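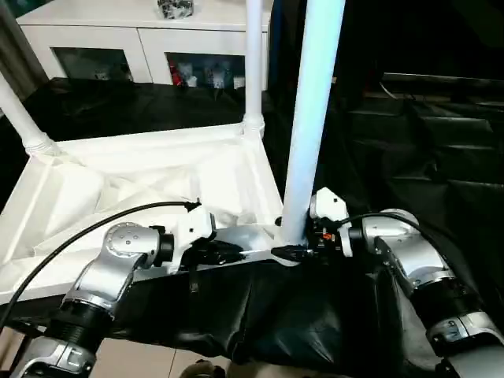
Budget notes, round whatever. Writing this fast between two calls so excuse the mess.

The quote from Akard came back and it's higher than last year. Not crazy higher but enough that the spreadsheet I was so proud of in August is now junk. Same two arms, same controllers, and the support plan that used to be bundled is its own line. I asked if we could drop support. Sure, they said, and then the warranty gets shorter. Ok then. Support stays.

So where the money goes, for anybody planning something similar (a couple of you wrote in after the last post and I owe you an answer, sorry!!).

**The arms.** Everybody looks at this number first and it's the easy one. You get a quote, you argue a bit, you sign. Buying two means you need to check that they ship as a pair with the left and right mounting plates. Ours didn't the first time. Reordering plates cost me five weeks and a lot of goodwill with Ans.

**Grippers.** Budget for spares. I had zero spares in the first version, which was dumb. Fingers wear, pads wear, and the little brackets get knocked when both arms work in close on the same part. For assembly work, where one arm holds and the other one pushes a pole into a socket, they are basically living on top of each other. I now put in one full spare gripper plus a bag of fingers and pads. Vasylenko will print brackets for us if we send the file, cheap and quick, but the fingers have to come from the maker.

**Cables.** Ugh. I had 500 in for "cables and misc" and it was gone before we'd even powered up. Longer gripper cables so there's slack when the wrist turns over. Strain relief. Clips. Different clips when the first clips were wrong. Put cables on their own line, do not let them hide in misc, misc is where budgets go to die.
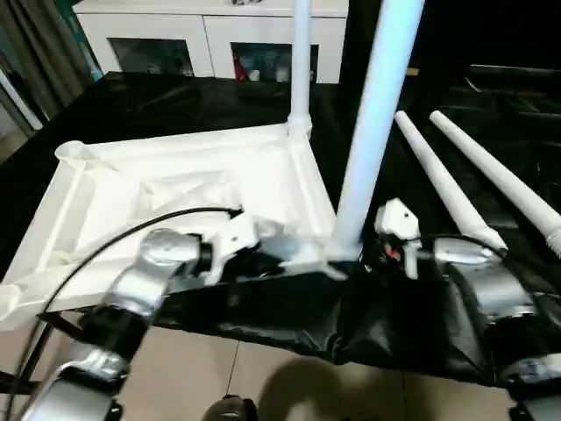

**Stuff to work on.** This one I missed completely. If the task is putting together plastic furniture and rack type things, you have to own plastic furniture and rack type things, and more than one of each. Push fits loosen up after enough cycles and then your results look way better than they should. Threads get chewed. Ans Verschueren (she keeps the actual books, I just make wishes) asked why I needed another set of legs when we already had legs. Fair question on paper. I showed her an old one and a new one and let her try both in the socket by hand. Line approved.

My rule at the moment is to order a fresh set every time we change the task setup, and keep the old ones for practice runs. Buy them all from the same batch if you can. Traltivura changed the molding on one part between orders and didn't say anything, and we spent a whole afternoon thinking our calibration had drifted.

**Table, covering, backdrop.** Cheap, but somebody has to order it. Measure before buying fabric. Think about shine too, matte costs a little more and I'd try it next time, glossy throws highlights that can mess with the cameras. Haven't tested that properly so don't quote me.

**Cameras.** One on each wrist and one up at head height. The cameras themselves are fine, price wise. Mounts, lenses, the computer that can take all the streams at once without choking... that's where it adds up. I'd spend on the computer first. We went the other way and regretted it, then bought the computer anyway.
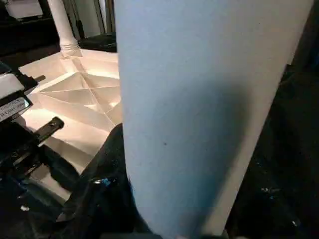 **Lights.** Small line, keep it. A couple of decent lamps are nothing next to the arms, and a wrist camera shoved right up against a pole doesn't have a lot to work with. I've got lamps down as a maybe and I'm moving them to a yes while I type this.

**People time.** Goes in the budget even if it's "free". Setup, resets, putting every part back at the start position, sweeping up whatever rolled off. I track it now in half hours. The number is depressing but it made the case for a second reset kit better than anything else I wrote in the proposal.

What I'm still undecided on: lease vs buy. Brarnport does leases with an option to buy at the end, and on a short project that looks pretty good. But you can't modify anything on a leased arm, not even drill a plate, and we modify everything. Also the return shipping is on you. I ran both versions and they come out closer then I expected, so I'm leaning buy, mostly out of stubborness.

Order I'd do it in if I was starting over:

- arms + mounting plates, one PO, check the plates
- computer
- cameras and mounts
- spare gripper, fingers, pads
- cables (own line!)
- parts to assemble, several sets
- lamps, table stuff

Final numbers have to be with Ans before the next review and I still don't have shipping from Akard. Emailed them again this morning. If anyone has leased from Brarnport and lived with it for a full term please leave a comment, esp. about what counts as damage when you send it back.

Ok, call's starting.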